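Home > Music > Bands and recording > Credits and sleeves

Crediting a bass player who left before the record came out

Viewed 1862 times

plekden_low_end
Posted in August

I help run Purnine, a small label that puts out mostly punk and garage records. We are getting a reissue ready for a band called Foltalard. The first pressing was 700 copies with a plain sleeve and hardly any credits on it. 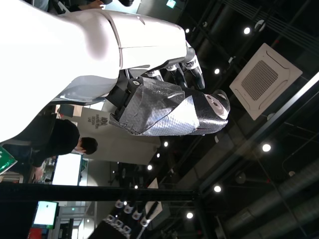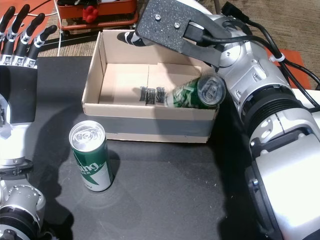
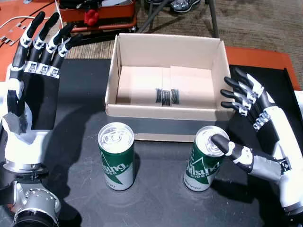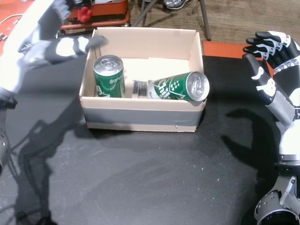
The founding bassist played on eight of the eleven songs, then left before the album was released. The replacement played on the other three and is the only bassist named on the old sleeve. Who should be listed as the bass player on the reissue?

mahasneh_road
List both of them, with the track numbers each one played on. The usual wording is "Bass on tracks 1 to 8" and "Bass on tracks 9 to 11", or whatever the split is. Credits on a record are there to say who played what, so being in the band on release day doesn't come into it.

Before you print anything, check it against the session notes or the tape boxes if they still exist. Memories of who played on what get muddled, especially with songs that were recorded twice. If you can't settle a track, ask both players and get them to agree on the wording by email, then keep the email.

Two other things to look at while you are doing this. Playing credits and writing credits are separate. If the first bassist helped write any of the songs, that has to be shown under the songwriting and should match what is registered with whoever collects the royalties. The other is the band photo. If it shows the later line-up only, put a caption under it with the names, or people will assume those are the ones they are hearing.

plekden_low_end
Thanks. The tape boxes are in a cupboard at the old drummer's house and I am told they are labelled -- some of them anyway. Writing credits were always "all songs by Foltalard", with no names. Does that cover it?

mahasneh_road
On the sleeve it can stay like that if everyone is happy. It tells you nothing about who gets paid, though. Look up the registrations song by song.

four_string_fret
just put the original one, they founded the band. everyone else is a stand in. my old band had three bassists and we only ever put the first one on anything

bside1692
I don't agree with the post above. The later player is already named on the old sleeve, and taking a name off a reissue is asking for a row. We had something similar with a cassette we put out and ended up paying to have the inlays done again.

I would also do the digital listing at the same time. A lot of the distributor forms let you enter performers for each track, and that is where most people will look now. Ours was left as it was for months and the wrong name was copied on to two other sites. I am still writing to one of them.

If you are doing a bigger run this time, ask the printer for a proof of the credits panel at full size. Small white type on black fills in badly.

plekden_low_end
It will be 3000 if the pre-orders hold up, so a proof sounds sensible. The back is white on dark red. I'll go with both names and track numbers, and leave the writing credit alone until I have seen the registrations.

Reply to this thread | Report a post | More in Credits and sleeves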